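Folding Laundry: What I Learned From One Very Boring Chore
Project report, Home and Textiles module, spring term

When we had to pick a household task to study, most of my class went for cooking. I went for laundry, mainly so I could do my own at the same time (two birds!). The question I started with was pretty simple: does the way you fold a piece of cloth change how much of it fits on a shelf, and how long it takes you to get there?

I worked on Saturday mornings through March and logged 253 folds in total, all on the same tabletop, all with plain cloths and T-shirts from the hamper. I tried three methods. The first was the flat half-and-half fold my family uses, the second was a rolled version, and the third was the upright "file" fold from the Lis handbook our teacher passed around. The quickest one I ever managed was the half-and-half, at 44 seconds for a big bath towel, and I was weirdly proud of that.

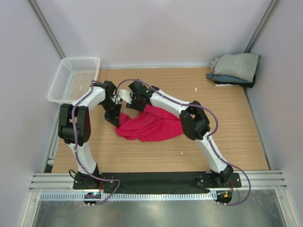
The part that ate up most of my time was the bit before folding, when you have a scrunched-up cloth and have to find the corners. I hadn't planned to time that at all! I added a column for it in week two, so the first week's numbers are a bit thin, sorry. Thin, slippery fabrics were the worst. My old Vullton gym shirt would slide right back into a heap if I let go of one sleeve.

Stacking was the other surprise. Rolled pieces looked great for a day and then slumped. Flat ones stayed put, especially with the heavier cloths at the bottom and the light ones on top. I used a Molta shelf that takes up to 400 ounces, and I never got close to that.

If I did it over I'd smooth every piece with my forearm first, start timing from the hamper, and borrow some fitted sheets. I left those out on purpose. My notes and the full table are in the blue folder.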